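2.3 Planning the purchase

Complete this section before placing an order with Tolleo or a Doltis dealer. Allow five working days for a written quotation.

1. Decide how many arms the task needs. Soft goods such as fabric tents and cushions normally call for two. Rigid items such as bowls can often be handled by one.

2. Measure the largest item when fully opened out. The enclosure must hold it with both arms at rest.

3. Enter the base cost on the planning sheet. The two-arm set is listed at 1,749 before tax and includes arms, grippers and rail brackets. It does not include wall panels, frame poles or a floor mat.

4. Add one spare gripper for each pair of arms.

Note: Lead time for spare grippers is 17 working days. Orders placed in December are dispatched in the new year. 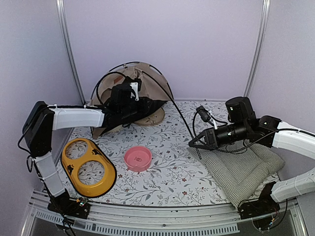
5. Budget for the work items separately. Buy two of each so that a worn or damaged item can be replaced without stopping the work.

6. Allow for cable ties, spare leads and a second power supply. Enter these under Consumables, not Equipment.

7. Send the finished sheet to Yolanda Barroso for approval. Questions on tax or delivery go to Panagiotis Antoniadis at Karagiannis.

Caution: Do not order a rail shorter than the front edge of the enclosure. Brackets must be clamped along their full width.

Caution: Sodwood benches need a load check before any rail is fitted. Record the result on page 2 of the planning sheet.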